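Two-arm robots learn block tasks from fewer demonstrations, Starnlow group reports

Nov 17, 2023

A training method developed at the Starnlow robotics lab lets a pair of robot arms learn block-handling tasks from 2000 demonstrations, down from the 3000 the group needed in February, according to a report released by the lab.

The method, called Weverell, trains one policy for both arms. Each arm gets the view from its own wrist camera along with the position of the other arm's gripper. Earlier versions trained the arms separately and relied on a fixed schedule to keep them from colliding.

"Most of our failures came from one arm reaching in before the other had let go," said Lindiwe Lekota, who led the work. "With a shared policy we see much less of that."

The tests used colored wooden blocks and a square marked in black tape. The arms had to bring the blocks to the square and release them there without knocking away any already placed. Operators recorded all the demonstrations by hand over two months.

A wrist view from one arm shows its orange fingers open while the second arm holds a green block near the square, where a yellow block and a red one already sit. 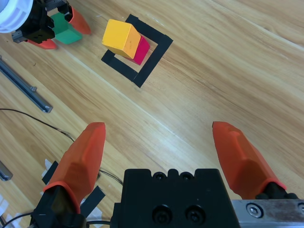

What comes next

Co-author Adaeze Amadi said the group will try four new tasks, including stacking and passing a block from arm to arm. The current policy still does poorly when one gripper hides a block from the other arm's camera. The lab plans to release the training code after those tests.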